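Brurnis two-finger gripper with the Makori simulation add-on: eight months of use

Price paid: £1,605 including the add-on, bought through Sesireo
Used for: picking up rough, crumbly test pieces and moving them to a scale
Rating: 3 out of 5

I bought the Brurnis gripper in February for a small materials workshop at Burkar. We handle irregular lumps and columns of aggregate, most of them dusty and none of them quite the same shape twice. The old gripper had flat parallel jaws and a habit of cracking the softer pieces. The Brurnis has linkage fingers and a force setting that goes down far enough for soft material, and it comes with a model of itself that loads into Makori, so you can try a grasp on the computer before doing it on the arm.

Fitting it took a morning. The bolt pattern matched our wrist flange and the cable was long enough with a little to spare. The printed guide is short and correct. Setting up Makori took longer, mainly the licence, which had to be released twice by Sesireo before it would stay active after a restart. Radoslava Zeman on their support desk sorted it out by email the same afternoon.

For the first few months I had no complaints. The fingers close evenly, the gripper is quieter than the one it replaced, and the pads can be changed with one key. I set the force to 40 per cent for most jobs and left it there.

The fault

On a Friday in the sixth month the gripper dropped a column in the middle of a move. The arm was at shoulder height and swinging towards the scale. The controller display said "object held" the whole way, and it still said "object held" with the piece in bits on the floor. The program carried on, lowered two empty fingers over the scale, opened them and went back for the next one.

Munther Awwad was at the bench on the other side of the guard and was not hurt, although some of the fragments went under the guard and reached his feet. We now have a taller kick panel there, which we should have had before.

I stopped the cell and went through the log. The finger position had changed by a small amount two seconds before the drop, then by a large amount. Neither change raised an error. I repeated the move with a spare column over a tray of sand, at low speed, and got the same thing on the third try. After that I took the gripper off the job until I understood it.

There are two separate problems. The first is mechanical. With a rough piece, a pad can settle on one or two loose chips that stick out further than the rest. The motor current rises, the gripper decides it has reached the set force, and it stops closing. When a chip shears off, there is a gap where the grip used to be. The gripper does not close again to take up the gap unless an option called re-grip is switched on, and it is off as supplied.

The second is in the signal. "Object held" is set when the force is reached and is only cleared by an open command. It tells you that the gripper once met resistance. It does not tell you there is anything in the fingers now. The manual does say this, in a note on the page for digital outputs. I had read the page and not taken in the note.

What Makori showed

I went back to the computer to see if the model would have warned me. I built a column that narrows towards the bottom, with a jagged band of grey chips down the left and a straighter tan edge on the right, and a strip of fine reddish-brown grain between them. Then I set the two finger pads either side of the lower part, which is where we grip the real ones.
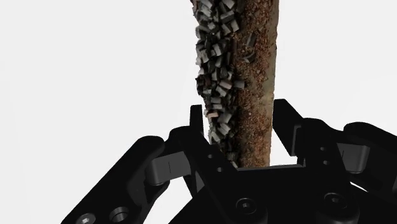 Can you rely on the "object held" output as a safety signal?

Treat it as information only. It stays on after a drop, so anything that protects people or equipment needs its own sensor, wired to the safety controller and tested separately.

The model did not predict the drop. Makori treats the chips as part of one solid body by default, so they look loose but never come away. Every grasp succeeded. When I changed the chips to separate bodies with a weak bond, the fingers slipped in a good share of the attempts and always on the chip side. The setting is there, then, but you have to know to look for it, and the run time goes up a great deal. A ten-minute batch became an overnight one.

I would also like the software to give a warning when a grasp rests on a very small contact area. It has the figures. It just doesn't show them unless you export the contact table and read it yourself.

Changes we made

Re-grip is now on. It adds a short pause at the start of each lift and it has crushed a few of the softer pieces, so I brought the force down a little to suit. We check the finger position every cycle against the position recorded at pick-up, and the arm stops if the two differ by more than a set amount. There is a light sensor at the scale to confirm that a piece has arrived. Columns with obvious loose material get brushed first, and they travel lower and slower than they used to.

We have had three drops since then. In each case the arm stopped where it was and nothing left the tray area, so I count the position check as working. I would still prefer the gripper to do this for itself.

Support

I sent the log to Sesireo on the Monday morning. Radoslava Zeman replied with the re-grip instructions and a copy of the note from the manual, politely. She also said the wording of the output would be passed to Brurnis. I have had one firmware update since and the wording is the same.

Who it suits

If your parts are smooth and solid, this is a good gripper at a fair price and you may never see the fault. If they crumble, switch re-grip on before the first lift, add your own check for a lost piece, and allow a few days for the loose-body settings in Makori. I have kept ours. The pads are wearing well, apart from a nick in one corner, and a replacement pair is on order.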